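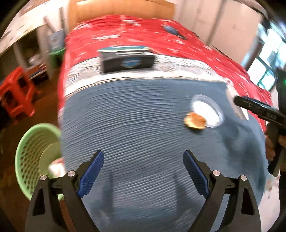 Figure 2.1 A blue ribbed cloth laid over a printed red tablecloth.

Chapter 2
Cloth in the House: Weave, Rib and Print

In the first chapter we followed the thread from the fibre to the bobbin. Now we come to the cloth itself. When we buy a cloth for the home, we usually look first at the colour, and only later we ask how the cloth was made. In this chapter we will do it in the opposite order.

A surface can get its character in 2 ways. It can be built into the cloth, as with ridges, loops and woven checks, or it can be put on afterwards, as with printing. A rib belongs to the first group. You can find it with your fingers when your eyes are closed. A printed flower usually cannot be found so easily.

The small weaving town of Bremance will serve us as the main case. Its mill, Dusavell, kept a pattern book in which 1,528 cloths for table and kitchen are recorded, each with a cutting glued to the page. Only 77 of them are ribbed. The clerks wrote the price beside every cutting, and from these prices we can learn that ribbed cloths were sold for more than plain ones of the same width. The reason is partly the yarn. A ribbed cloth needs more of it, and the loom at Bremance had to run slowly when the thick threads were put in.

Printed cloths have another history. Dusavell did not print at all before it bought the Brundier works, which lay over 2 hours away by cart. The plain cloth was sent there in April, when the roads were dry enough, and came back with borders and small repeated figures. Section 2.3 explains how a border was planned so that it would meet properly at the corners.

Before you continue, take any cloth from your kitchen and hold it against a window. Try to see the threads that go along the cloth and the threads that go across. Write down which of them are thicker. You will need this note for the exercise at the end of Section 2.1.

Words to learn in this chapter: warp, weft, rib, selvedge, repeat, border, ground colour.

2.1 The two directions of a cloth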